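Unit 2 Handout: Arranging and Sorting Play Food
Early Childhood Materials, Stovondale

Reading before class: packet, section 9. Bring your own sorting sheet.

Why play food

Most classrooms already own a bin of it. Children know the items from home, so you can spend your time on the sorting and very little on teaching names. Play fruit also differs in several ways at once (color, size, surface, with or without leaves), and a child can change the rule partway through without needing new materials.

Terms for this unit

Set: everything on the table at the start.
Rule: what the child is using to decide. It may change.
Cluster: pieces touching or nearly touching.
Odd item: something that does not belong to the category. We leave one in on purpose.

Setting out the cluster

Put the fruit close together on a plain surface. Let some pieces hide parts of others. Children who can name a strawberry in the open sometimes hesitate when only a bit of it shows, and you want to see that. Place the largest piece near the middle. Keep the odd item off to one side.
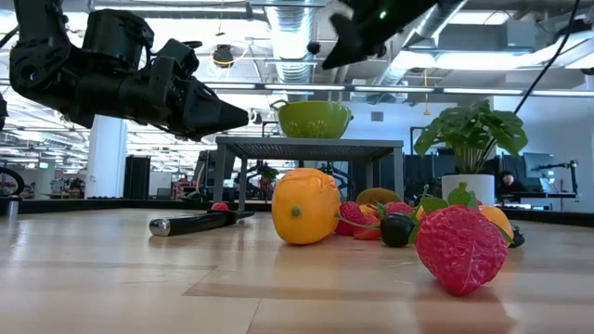
Fig. 2. Plastic fruit in a cluster on a wooden surface, with a black cylindrical odd item to the left.

In Fig. 2 the four strawberries offer an easy first group. The large yellow citrus is harder. Some children will say lemon and others orange, and either is fine as long as the rule holds. The dark fruit with leaves may be called a plum or a blackberry. Write down the word the child uses.

Common rules, in the order we usually hear them

Color: red, yellow, everything else.
Leaves: strawberries and the dark fruit go together.
Size: big one alone, the rest in a pile.
Kind: by name.

Recording

Note the first rule, any change of rule, and what happened to the odd item. Do not correct. If the child stops, ask "Is there another way?" once and wait.

Assignment

Run the activity with 2 children, separately. Write up to 600 words comparing their rules. Attach both sorting sheets. Plonau and Flirno sections submit on paper.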